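Speaker notes - "How we got our box data (and what I'd do again)"
Working copy, Tedel meetup, January

Search talks and notes Go

Opening. Say hi, say thanks to Kulsoom Talpur for the slot. Don't apologize for the slides this time!

I work on the learning side at Priedītis, and for most of last year my job was getting a robot arm to put a box on a plate. If you've never had to collect examples for a learning system you're going to think that sounds like a week of work. Pause for laugh. It was not a week of work.

Quick background for the people who came for the other talk. We teach the arm by example. Each example is one full try, start to finish, with everything the arm did and what the cameras saw. We call one of those an episode. The learner gets a pile of episodes and has to work out what to do when the box is somewhere new. All of what I'm showing tonight is simulated. Our setup is called Fandinholm (don't ask, Darius Ghiță named it and he's in the second row).

Slide 2. Let it sit for a second.

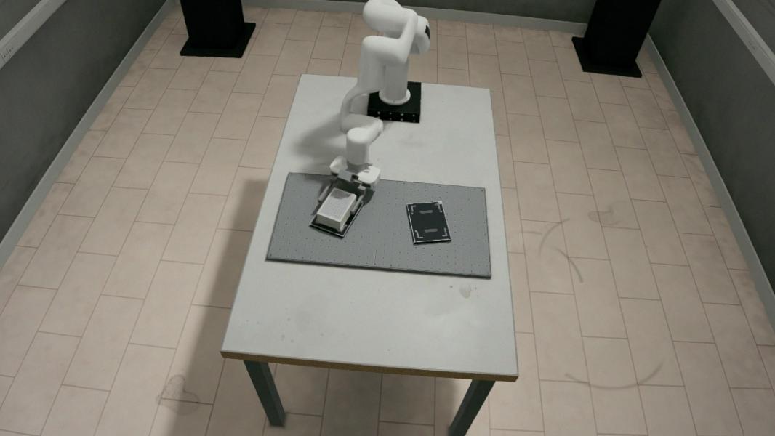

Box in the gripper, over one plate. The other plate is empty.

Talk about the plates. There are two black ones on the perforated board, and the one on the right has white corner marks on it. I want people to look at the angles - the box is tilted, the plate under it is tilted the same way, and the empty plate is close to upright. That's the bit that matters for the data. If both plates always sat at the same angle, the learner would pick up one wrist turn and use it forever. We did that in the first batch. We had 144 episodes, all lovely and neat, and the thing we trained on them fell apart as soon as a plate was turned. I was so proud of that batch, too.

So we threw it out and went again with the layout changing between episodes. Slower to set up, way better to learn from.

Mention the floor scuffs and the stain on the tabletop if there's time. People always ask why we bother with dirt in a simulated room. We want the learner to see a bit of mess and get used to it.

Slide 3. Same room, lower view.

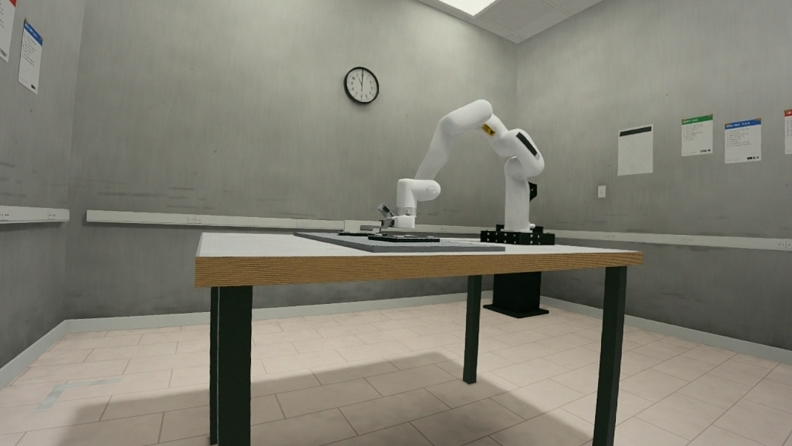

Side-on view with the gripper just above the tabletop.

This is my favorite angle for checking height and my least favorite for checking anything else. From down here you can see how the gripper sits above the mat and the low black tray thing under it. Try judging the angle of a plate from this, though! Everything goes flat. I reviewed a bunch of episodes using only a low view, marked them all good, and then Darius looked at the same ones from above and sent me a very short message.

What we do now: every episode gets looked at from two views before it goes in the keep pile. It's boring. Bring snacks. One person can get through 180 in an afternoon and after that you start approving anything that moves.

Ask the room: who here reviews their own data? (Usually three hands. Be nice about it.)

Slide 4. Wider.

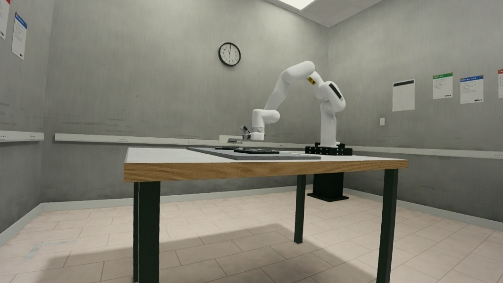
Wide view: arm, table, the clock and the notices on the walls.

Point at the walls. Clock, paper notices, light switch, the rail that runs along at table height. From this far back the small dark things on the mat kind of melt together, and I can't tell them apart on my laptop either. So a wide view is good for the arm - you get the elbow, the forearm, the whole reach - and bad for the parts. We keep it anyway. When an episode goes wrong and I can't work out why, I open the wide one first.

Numbers slide, keep it short. We kept 731 episodes in the second round. Most of what we dropped was dropped for one of these:
- box let go too early
- episode stopped before the arm backed off
- nothing wrong with it, just the same layout again and again

That last one was hard for me. You feel like you're binning good work. But 12 copies of one layout taught it less than two layouts that were different, at least in our tests.

Uda question. Someone will ask if we're moving to Uda for the labeling. Answer: we tried it, we liked it, we haven't decided. Move on before Kulsoom starts waving at me.

If I'm running long, skip the bit on file naming and go straight to questions. If I'm running short, tell the story about the batch I saved over. Water is on the left side of the stand.

4 comments - 12 shares
Contact | Copyright Priedītis | Back to top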